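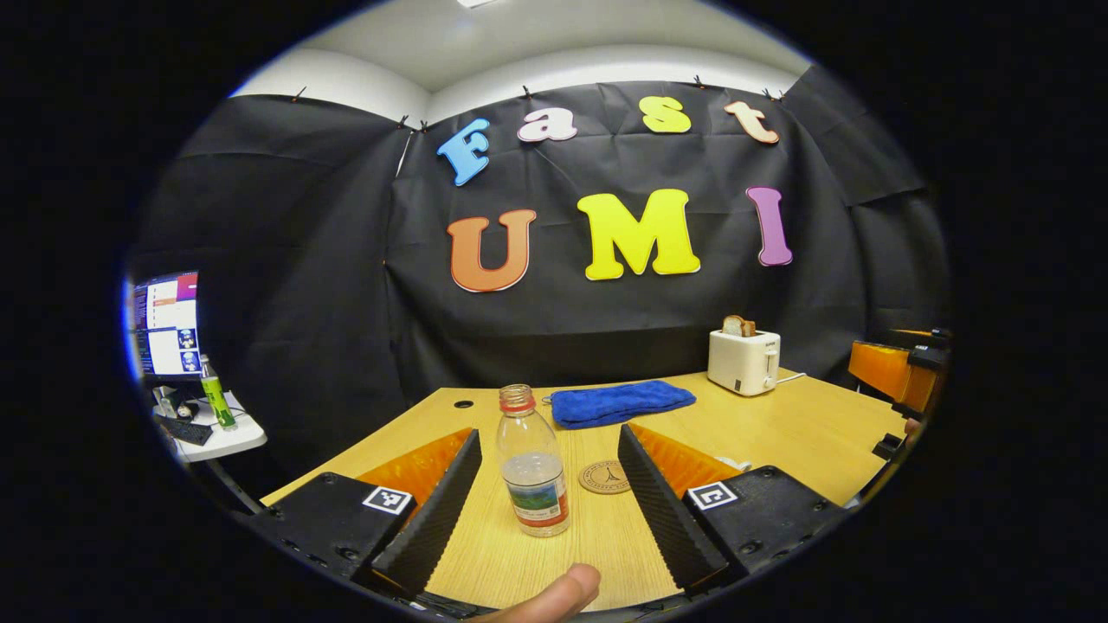 One reader wrote in to ask whether a gripper could really crush a water bottle hard enough to pop the cap, because hers had just done it all over a power strip. Yes, it can! And mine did pretty much the same thing in November, so pull up a chair.

I have a little Tresano arm on the workshop bench (the secondhand one I keep going on about) with soft pads on the fingers, and I'd gotten lazy. I had it set up to hand me bottles and paint pots while I worked. Then one evening the Tudix controller lost track of how far the fingers were open, decided they were wide apart, and just kept closing. The bottle folded, the cap let go, and the water went straight for the outlet behind my sander. Nothing caught fire. I did say a few words.

So, what I do now.

Practice with almost no water. A bottle with a splash in the bottom still stands up by itself, and if it gets squashed you're mopping up a spoonful and not a quart. Leave the cap a quarter turn loose so the air can get out.

Keep a towel within reach, and I mean a real one, microfiber if you have it. Paper towels are hopeless once water starts running toward a cord.

Unplug the small appliances on the same table. Toaster, kettle, glue gun, all of it. Switched off isn't good enough for me anymore, I want the plug out of the wall. And never reach over a toaster that's on to rescue something from the gripper.

Look at the pads before you start. One of mine had peeled at a corner, so the bottle slipped and the arm squeezed harder to make up for it. I'd done 127 grabs on that pad without once checking the glue. Now I press along the edges with my thumb (power off, please!).

Turn the force down. Mine came set at 28 on the Gornness dial and it holds a bottle perfectly well at half that.

And put the stop button where your other hand goes. Mine was behind the Hrubý vise, a lovely spot for it until I needed it. It's screwed to the front of the bench now, next to the tape measure.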